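Vonela LED light therapy mask, review after 4 weeks
Posted December 19, 2024

Quick one, between clients. I do facials, licensed esthetician, small room, two chairs. Bought the Vonela in November because the old panel died and I wasn't going to spend 2000 on another one.

What you get
Mask, controller, charging cable, silicone eye inserts, strap. Manual is thin. Skip to page 2, the rest is warnings (read those once, obviously).

Fit
Good on most faces. Small faces, not so much, the chin lifts off and you end up tucking a towel under it. Strap is velcro and grabs hair. I put a headband on everyone first. Eye inserts are soft but they pop out when you wipe them, so wipe slow.

Modes
Red, blue, mixed, and one called "calm" that looks like dim red to me. 10 minute timer, cant change it. Beeps at the end, loud. Had a client half asleep jump right off the bolster. No way to mute it that I can find.

Results
Not going to promise anything. Redness after extractions seems to settle quicker, a couple of regulars said so without me asking. Acne clients, too early. Anyone on meds that make them light sensitive, I don't use it, send them to there doctor first. Same with anybody who gets migraines from flicker.

Compared to the Flullent
Borrowed a Flullent for a weekend. Lighter, nicer strap, but the battery quit on my third client. Vonela gets me through a full day on one charge. Heavier on the nose tho.

Cleaning
Flat inside so it wipes down fast. Alcohol wipes cloud the plastic, use the mild stuff. I use Huerta spray on a cloth, never straight on the mask.

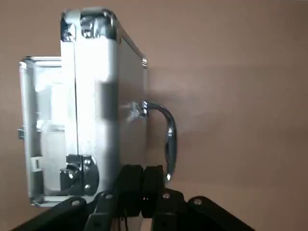 Price and support
Paid 92 on sale at Vurnudari, shipping took more than a week. One insert came torn. Emailed, they sent a new pair, no arguing. Full price I'd think twice.

Verdict
4 out of 5. Loses one for the beep. Would buy again for the room, probly not for home use unless you already know your skin is fine with it. Will update if the battery starts going.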